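Dish rack on a wooden table: where is the water supposed to go?

Household Help > Kitchen > Cleaning and Upkeep
Viewed 3372 times

Donnie Buchanan

Moved into a rental in Hulov in April. The kitchen has a sink, a stove and 25 inches of counter, most of which belongs to the microwave. So the dishes dry on the table against the wall, which is wood and belongs to my landlord, who has described it to me twice as "a good table."

The rack is the gray plastic kind with slots all over. Under it I've got a brown plastic tray with a low rim and a crosshatched bottom. The rack doesn't sit square on the tray. If I line it up straight, the long side blocks the chair, so it lives at an angle, partly on the tray and partly on the good table. I also have a clear plastic bin that was meant for storing rice and has never met any.

Two things I'd like to know. Is the tray doing anything for me if the rack hangs off it? And what do I do about the white specks that keep turning up on the bottom? I wipe, they come back. I'm fairly sure I'm not that bad at wiping.

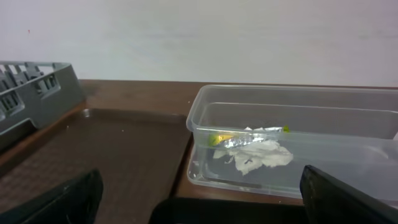

Craig Purves wants to know why the rack and the tray were ever bought separately, and says that anybody who puts half a rack on a tray has half a tray. He's right, but he said the same thing to me when I asked about my shower mat, so take it in the spirit it's meant.

Anyway, I can't tell from here whether your water is hard. If it is, the specks could be scale, and you can test that for pennies. Put a few drops of white vinegar on one and wait. If it fizzes or goes soft, it's scale. If it sits there looking at you, it's more likely food or dried dish soap, and an old toothbrush run along the crosshatch will get it out. A sponge skates right over that kind of texture. I spent most of a year skating.

Rinse the tray after the vinegar and stand it on its edge in the sink to dry. Don't put it back wet side down on the wood.

Valentin Filip

The tray only works if all four corners of the rack are inside the rim. Water runs down to the lowest corner and drips off, and with your setup I'd bet the lowest corner is the one over the table. Mine was. I had a pale ring on a table I bought secondhand in Sutherland for 179 dollars, and I looked at it every morning for 7 months before I did anything.

What I'd do in your place:

Turn the tray to match the rack. The chair objects to the rack, so let the tray go crooked too. It'll look odd and you'll get used to it.

If the rack is simply too big for the tray, measure the feet, not the top. Racks tend to be wider up there.

Use the clear bin for forks and anything small, with a folded dish towel in the bottom. Change the towel when it's soggy. Fewer things in the rack, less water going over the side.

Lift everything at night and dry the wood underneath. Takes almost no time and I still skip it.

Octavio Pacheco

get a towel

Ross Dalgleish

Donnie Buchanan

Vinegar fizzed. Tray is now crooked. The landlord came by about the radiator and asked if I knew it was crooked.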